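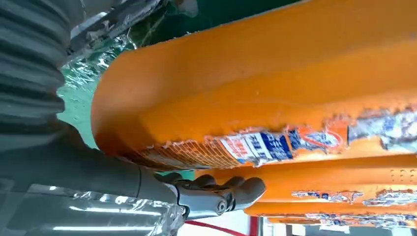

Figure 3. Worn label on an orange object, close up.

4. What the dogs did when we weren't home

So this is the part of the paper I was most looking forward to writing, and also the part where our tidy plan fell apart a bit. In Section 3 I went through how we set up the sniffing games in people's living rooms. Now I want to get into what we saw once the owners went off to work and the dogs had the place to themselves.

Quick reminder of the setup. We had 29 dogs, all living in apartments in the Shehata district, all left alone on workdays. Each dog got two weeks of normal life first (no games, no changes, just the camera on the shelf), then two weeks with a scent trail laid before the owner left. The trail was dry kibble from the dog's own breakfast, hidden in the same spots on Monday and moved a little each day after that. I know some groups use fancy treats for this. We didn't want to, partly to keep the calories level and partly because I didn't want to find out that dogs like liver. Everybody knows dogs like liver.

4.1 Settling time

The main thing we scored was settling time, meaning how long it took from the door closing until the dog lay down and stayed down for at least two minutes. In the first two weeks the middle value was 77 minutes. That surprised me! I had gone in thinking most of these dogs would be asleep on the couch before the elevator reached the lobby, and so did most of the owners when we asked them at intake. Some were, to be fair. But plenty of them did laps: door, window, kitchen, door again, with a bit of whining at the door each time.

During the two weeks of scent trails the laps didn't vanish, but they got shorter and they started later. Most dogs worked the trail first, went back over it once (some went back over it four or five times, very hopefully), had a drink and then lay down. I'd love to give you one clean percentage for the whole group, but the dogs varied so much that I think a single number would hide more than it shows. The per-dog plots are in the supplement, and I'd ask you to look at those before quoting us.

4.2 Barking

Barking was messier. We logged 141 separate barking bouts in the baseline weeks, and a good share of them came from the same small handful of dogs, all in street-facing apartments. Deliveries set them off, other dogs set them off, and one terrier mix had strong feelings about the bus. For those dogs the scent trail made no difference that I'd be willing to defend. They stopped sniffing, barked, and went back to sniffing. If your dog barks at what's going on outside, I suspect you need to deal with the window before you deal with the boredom, and our design just wasn't built to test that.

The quieter barkers are more interesting to me. These were dogs who barked in the long flat stretch in the middle of the day, with nothing we could hear on the audio to explain it. Several of them barked less on trail days, mostly in the morning. By mid-afternoon they looked the same as before. I read that as the trail buying them a calmer start and then wearing off, but I'm reading it off a small group and I could be wrong.

4.3 Chewing and digging

We asked owners to write down any damage in a notebook by the door. Compliance was great in week one and, well, human after that. Where we could check the notebook against the video, owners missed small stuff (a chewed coaster, a bit of carpet edge) and caught all the big stuff. So I'm treating the notebook as a record of damage that bothered people. On that measure things went down in the trail weeks for the younger dogs and stayed flat for dogs over eight, who hadn't been wrecking much to begin with.

One wrinkle we should have seen coming: two dogs dug at the spots where the kibble had been hidden. One went through a couch cushion. We told owners to keep food off soft furniture from then on, and I'd put that instruction in from day one if we ran this again.

4.4 Scoring and agreement

Video was scored in Tedance by two of us working separately, with neither coder told which phase a clip came from. That blinding was only so good, because a dog with its nose under a bookcase for ten minutes kind of gives the game away. We agreed well on lying down and on barking. We agreed poorly on "restless," which we had defined in one sloppy sentence, and I've dropped it from the main results. Activity counts came from Erkix collar tags, which most dogs ignored after the first evening. Three dogs chewed theirs off, so their activity data stop early, though their video is complete.

4.5 What we can't tell yet

We ran the phases in the same order for every dog, so some of the change could just be dogs getting used to the camera, or the weather cooling off through September. The follow-up, which we're calling Skellell, flips the order for half the dogs and adds a Friday with no trail at all, to see whether they go looking for one anyway.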